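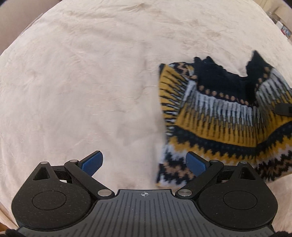
Rolf Vuorinen

I have spent the past few weeks deciding which hand-held gripper to keep for cloth work. The two candidates were the Plovel and the older Muvico. Both have parallel linkages, both take the same camera, and on rigid parts I could not separate them. Fabric separated them in one evening.

The test surface is a fuzzy cream blanket. I picked it over the bench mat on purpose. A hard surface lets the finger tips skid under a hem, which flatters any gripper. Plush gives way, the tips sink in, and you find out whether you are closing on the garment or on the bedding. The garment is a patterned sweater, left bunched. The mustard and navy bands give the tracker plenty of corners to hold on to, and the blanket gives it almost none, so drift shows up as soon as the sweater leaves the view.

Notes on the pads. The blue ones are softer than the gray set I ran before. On knit they close on a single layer more often, provided the approach is shallow. Coming straight down picks up sweater and blanket together with either set. I tried 8 approach angles and kept the two lowest. The Muvico pads are narrower and do better on a cuff, worse on a flat panel.

Notes on the linkage. The Plovel has slightly more play at the outer pins. I expected this to matter and it did not – cloth absorbs it. For small screws I would still use the other one.

Notes on the camera. Exposure is the weak point. A pale blanket drives auto exposure down and the black arms lose all detail, so I locked it at 1/400 and added a lamp. Fast wrist motion still smears the knit pattern a little. The Rarnar controller logs aperture width alongside the video, and the two streams were offset until I updated the firmware. Anything recorded before that needs realigning. I have a script for it, and it is slow.

The Plovel log now stands at 3,401 grasps. The plan is to stop at 4,000 and then repeat a short set with the Muvico under the same lamp. My early Muvico numbers were taken in daylight and I do not trust the comparison yet.

Current settings, for my own reference: blue pads, low approach, exposure locked, aperture zeroed before each session with the fingers fully closed. The zero wanders if the tool has been sitting since Tuesday, so do it again even if the reading looks fine. Still open is whether the palm target needs to be larger. The detector drops it when a sleeve rides up over the plate.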